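Taking Apart Old Desktop Computers for Parts and Scrap
Student project report, Ilden Technical College

1. Background

The college replaces its office computers in batches, and the old ones are stacked in the store until a recycling firm collects them. Our project looked at what is worth removing before collection, how long it takes, and whether the work can be laid out so that a first-year student could follow it from a sheet. We were given 26 desktop towers by the college. Some had been kept in the store since October and had a fair amount of dust in them.

The idea came from a visit to Flastari, a small repair and resale shop in the town. They told us they always need memory, drives and working power supplies, but do not have the hours to strip machines themselves. Scrap metal and boards would still go to the recycling firm, sorted into separate crates.

2. Aims

We wanted to write a working order for taking apart a desktop tower, to record which parts came out undamaged, and to sort the remains so that steel, boards, cables and plastics were kept apart. Testing the parts was left out, apart from the power supplies, which were to be checked by a technician.

3. Method

Machines were unplugged and left overnight before anyone opened them. We wore wrist straps at the bench and cut-resistant gloves when handling bare sheet metal. Nobody was allowed to open a power supply. This was a condition of the risk assessment and it was printed at the top of every job sheet.

Each tower was laid on its side and the side panel taken off first. We then worked in this order: drives, expansion cards, memory, cables, power supply, processor cooler, motherboard. We had first planned to take the power supply out early to make room, but its cables run to several places on the board and to the drives, and pulling it with the leads still connected was awkward. After the first few machines we moved it down the list and kept it there.

The makes were mixed. Dell towers were the most common, and most of the notes below refer to them.
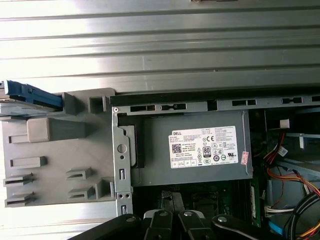
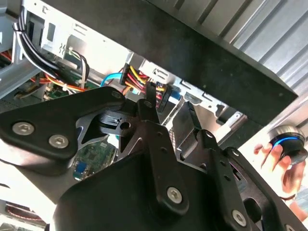

Drive bays. Where the bay had plastic carriers and a release latch, no screwdriver was needed. We pressed the latch, unplugged the two leads and slid the carrier out. Older machines with screwed-in drives took longer, mainly because one side of the drive faced the chassis wall and could not be reached with an ordinary screwdriver.

Power supply. Before removal we copied the wattage and model number from the label on to the job sheet. On most towers the unit was held by screws at the back of the case and a catch or bracket inside. We unplugged every lead from the board before touching the screws. Cables that had been tucked under the edge of the board were the main cause of delay. We tied each bundle with a Pullex strap as it came free so it did not snag on the metalwork.

Motherboard. We left the board until last. Small connectors near the edges were easy to miss, and on one machine we bent a pin header by lifting the board with the front panel lead still plugged in. After that, one of us unplugged and the other checked before the board was lifted.

4. Results

All the towers were stripped. We lost 4 memory modules, which had been put down on a bare steel panel and could not be passed on with any confidence. A further 4 power supplies were rejected by the technician, two for fan noise and two for no output. The remaining memory and power supplies went to Flastari along with the drives, after the drives had been wiped by the college's IT office.

The first tower took us most of an afternoon, including arguments about where things should go. Once the order was settled, a tower with latched drive bays took much less than one with everything screwed in. We did not time the early machines properly, so we have not given an average.

Sorting went well apart from the plastics. Bay cages and front covers were often riveted or clipped to steel, and separating them took more effort than the material was worth. We used 5 crates in the end, the extra one being for mixed metal and plastic.

5. Problems

The bench was too narrow. With a case on its side and its panel next to it there was hardly any space for trays, and screws ended up on the floor. Magnetic trays borrowed from the Wan workshop helped with this. Lighting was also a difficulty, as the area around the processor socket is in shadow when the case is lying down and the drive cage is still in place. A lamp on a bendy arm would be a cheap fix.

6. Recommendations

Keep the working order given in section 3. Put anti-static bags on the bench before the first case is opened. Sort the towers by model beforehand, so that the same steps can be repeated on several machines in a row. The job sheet should have a box for the power supply label details and a second box to show that the board leads have been checked.

A copy of the job sheet is kept with the crates in the store.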